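Skorivell Robotics Club
Arm Handbook, Section 4: Setting up and running the cup task

Read Section 3 (power and emergency stop) before starting. Members who haven't signed the Section 3 sheet may watch and keep the log but may not drive the arm.

4.1 What the task is

The arm picks up a cup, carries it to the stand and lowers it on to the dish. The stand is the round light blue one with the post in the middle. This is the second of the tasks set for the Bellholm schools day in March, and most teams find it harder than the block task, as the post gets in the way of the gripper.

A full run is one pick, one carry and one release. Touching the post is allowed. Knocking the stand over ends the run.

4.2 Setting up the table

1. Wipe the black tabletop with a dry cloth. Don't use spray near the arm base.
2. Put the stand down within easy reach of the arm. Check that you can get the gripper to both sides of the post without the elbow locking out.
3. Set out the loose items from the clutter box: the coloured cubes, the glue stick, the duck and the packing tape. They go close to the dish but not on it. Move them between runs so that the driver doesn't learn one layout.
4. Place the yellow cup upside down on the start mark, clear of everything else.
5. Pull chairs back from the table on the side where the arm swings.

Note: the cubes are light and move if the gripper brushes them. A moved cube is a one-point penalty, so write it down even in practice.

4.3 Starting the arm

1. Switch on at the wall, then at the control box. Wait for the green light.
2. Log in on the club laptop with your own initials. Shared log-ins make the records useless.
3. Press Home and keep your hands off the table until the arm stops.
4. Set the speed limit to 2. Speed 4 is for drivers who have passed the block task, and only with a second member at the stop button.
5. Open and close the gripper twice with nothing in it. Listen for clicking. If it clicks, stop and see 4.6.

CAUTION: The arm doesn't know where your fingers are. If the cup falls, press Pause before you reach in.

4.4 Making a run

1. Start the recording.
2. Bring the gripper down over the cup slowly and close it on the side wall, about halfway down. Gripping at the rim bends the cup and it springs out.
3. Lift straight up until the cup is higher than the knob on the post. New drivers nearly always start sideways too early.
4. Carry the cup across. A small tilt is fine.
5. Stop beside the post, let the arm settle, then lower. If the cup is swinging or the arm is still moving, wait.
6. Open the gripper, back away along the line you came in on, and press Home.
7. Stop the recording and mark the run as good, poor or failed. Add a few words if it failed — "slipped", "hit post" and so on.

The wrist camera records the whole time. Fast moves come out blurred, and blurred runs are less use for training the model later, which is the other reason for staying at the lower speed.

4.5 Where the runs go

Runs are saved in the Moodley folder on the laptop and copied to the club drive at the end of the session. The target for the year is 3,000 good runs. The count on Wednesday, September 18, 2024 stood at 3,595 runs of all kinds, so please don't delete the poor ones until they have been checked. Gil-soo Hwang keeps the list.

4.6 Faults

Gripper clicks when closing: the finger pad has shifted. Power off, press the pad back and tighten the small screw.

Cup slips every time: clean both pads with a damp cloth and let them dry.

Arm stops halfway across: usually the joint limit. Press Home and move the stand closer.

Laptop shows no camera picture: unplug the Hokitz lead at the laptop end and plug it in again. Leave the wrist end alone.

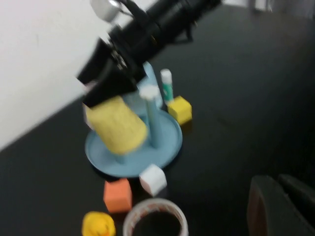
Bheki Molefe: Could 4.4 say what to do if the cup lands on the dish but leans on the post? We had two of those last session, one got marked good and the other poor. I'd call them both poor, but it ought to be written down before March.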